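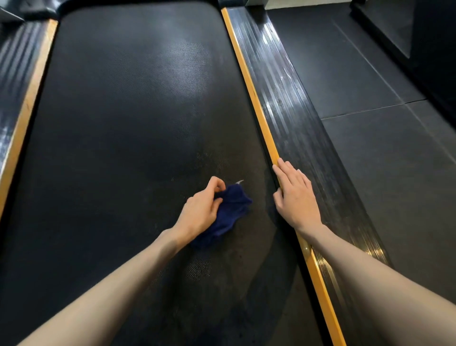
Wiping down a treadmill belt by hand at Ondberg

Part-time robot minder wanted, Ondberg gym floor

Hi, I'm Nest Hughes and I look after Stumusari, the cleaning robot we run on the gym floor at Ondberg. I'm moving over to the Shabalala site in February, so I need somebody to take over from me, and I'd like it to be somebody who will be nice to my robot!

The job is 33 hours a week, early starts (you'd be on the floor by 5:30 in the morning). Stumusari is one arm on a wheeled base with a cloth pad on the end, and it wipes treadmill belts and side rails. A full round takes 70 minutes when everything behaves. Your job is to keep it behaving, and to do by hand whatever it leaves behind.

What a shift looks like: you take it off the charger, check the battery reading, and put a fresh cloth on the pad. The clips have to be snug but the cloth shouldn't be stretched tight, or it skates over the pebbled part of the belt and picks up nothing. Then you run the homing routine and watch the wrist joint. If it stutters on the way back to zero, stop and do it again. If it stutters twice, call Gerrit.
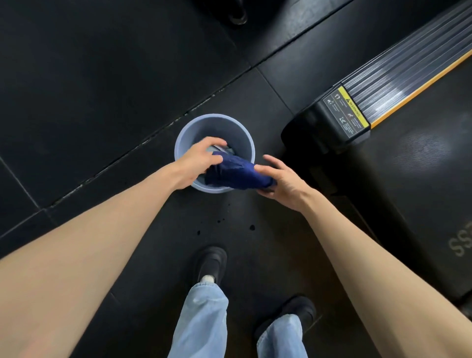
Cloths are a bigger piece of this than you'd expect. The robot has no idea when its cloth is full of lint, it just keeps going and spreads everything around, so you'll be swapping them all through the round. I change mine at every fourth treadmill, sooner if the floor was busy the night before. Please don't put a used one back on the pad, even for one machine.

Once a week there's the longer check, which I like best (put some music on). You clean the camera window, blow the dust out of the wheel housings, look along the arm cable for rubbing, and wipe the bumper strip. Then you put the calibration plate on a treadmill deck and let the robot touch its corners. It should land within 4 millimeters of every mark. When it's off, it's nearly always the pad mount working loose, and that's two screws and a hex key. There is a Dostodar service manual in the drawer under the charger, with my notes all over it. Sorry about the handwriting.

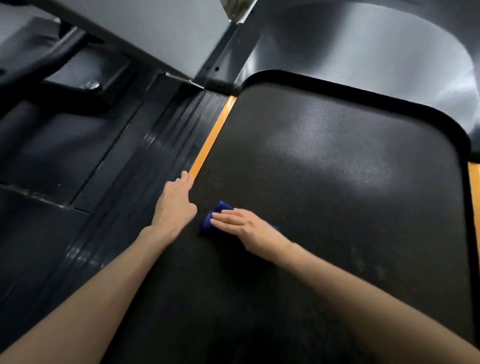

It still struggles along the yellow edge strips and in the grooves of the rails, so you'll be on your knees with a cloth for a fair bit of the morning. I want you to know that going in. If bending and kneeling are hard on you, write to me anyway and we'll talk about how to split the work with the evening crew.

You don't need an engineering degree. I came from bike repair. You do need to be okay with small tools, willing to write down what you did in the log (every shift, even the boring ones), and able to lift the battery pack, which weighs over 60 pounds with its tray. There's a hoist for it and I'll show you how to use it. Comfortable closed shoes, please.

I'll train you myself before I go, and after that Gerrit Zwane is your person for anything electrical. He's patient and he picks up his phone.

To apply, send me a few lines about something you've fixed or kept running, plus when you could start. No cover letter, please. Leave it at the Ondberg front desk with my name on it, or come by before 9 in the morning and ask for me. I'm happy to let you run a round with me first so you can see if you like it.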